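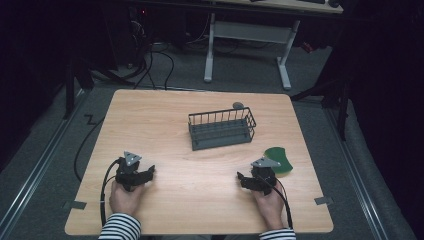 Writing a movie review is the most fun you can have after the credits roll, and I want more people doing it! I've been posting mine on this site for years, mostly heist movies and creaky old thrillers, and I still get a kick out of it every single time. You don't need a film degree. You don't need a fancy office either. A square table with a pale wood-grain top and rounded corners, gray carpet underneath, the lights kept low so you're still half in the movie theater mood... I'd happily write there all night. What you do need is a way to get from "wow, that was great" to a page somebody else would like to read, so I've put my whole routine down in steps. I'll use The Tondbridge Job as my running example, because I've just finished reviewing it and it's all still buzzing around in my head.

Step 1: Watch it once with your hands free

No notes the first time. I mean it! Put the phone in another room and let the movie do its thing. I used to scribble all the way through and I'd come out with pages of dialogue and no idea how I felt about any of it. If you laugh, laugh. If you get bored, notice when, and keep watching.

Step 2: Get your first reaction down fast

As soon as it's over, write for a few minutes without stopping. Full sentences don't matter. Mine for The Tondbridge Job began "the van!!! why is the van so scary" and ended with a grumble about the brother, and both of those made it into the finished review. My friend Kobina Kpodo talks into his phone on the way home and types it up later, which works just as well (he does get looks on the bus).

Step 3: Write a synopsis that stops early

Two sentences, tops. Say who the main character is, what they want and what's standing in the way, then get out. Mine went like this:

A retired locksmith agrees to open one last safe to clear her brother's debts. The safe belongs to the only person in Betthorpe who was ever kind to her.

Everything in there happens in the opening stretch, so I haven't spoiled a thing. If your synopsis has the word "then" in it more than once, you've gone too far into the plot and it's time to trim.

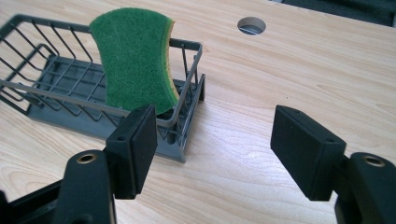
Step 4: Pick one scene and watch it again

This is where a review gets good. Choose the scene you keep thinking about and play it back a few times, once with the sound off. What's the camera doing? How long before the first cut? Who is the shot looking at when somebody else is talking?

I picked the scene in the van, where Evanthia Gkikas (she plays the locksmith, and she's terrific) waits for the phone to ring. I'd remembered it as a tense, quick little sequence. Played back on mute, it hardly cuts at all! Gauthier just holds on her face and lets the streetlights slide over it, and the nerves come entirely from the sound of the indicator ticking. I would never have caught that on one viewing, and it became the middle of my review.

Make your notes as plain as you can. "Long shot of her face, ticking sound, no music" is much more useful later than "masterful tension."

Step 5: Decide what you're really saying

Try finishing this sentence: "I'd tell a friend to see it if..." Mine was "I'd tell a friend to see it if they like their heists slow and sad." Once I've got that line, I know which paragraphs belong and which ones are me showing off.

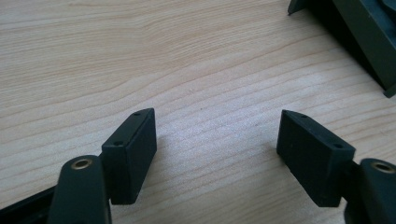 The showing-off ones hurt to lose, I know. My first draft on this one ran to 3,000 words, and a big chunk of it was a comparison with Asgate, Gauthier's earlier movie, that I was very proud of. Out it went. The posted version is 2,615, still on the long side, but it moves now. If you're new at this, aim much shorter than me!

Step 6: Be fair about what you didn't like

Name the thing, say where it happens and say what it did to you. "The brother is annoying" gives your reader nothing. "The brother explains the plan again right before the break-in, and I felt the air go out of the movie" gives them something to agree or argue with.

Step 7: Read it out loud, then post it

Any sentence you trip over needs fixing. Check the spelling of every name in the cast list. Then hit publish and go make popcorn for the next one. And if you've written your first review using these steps, drop the link in the comments, I'd love to read it!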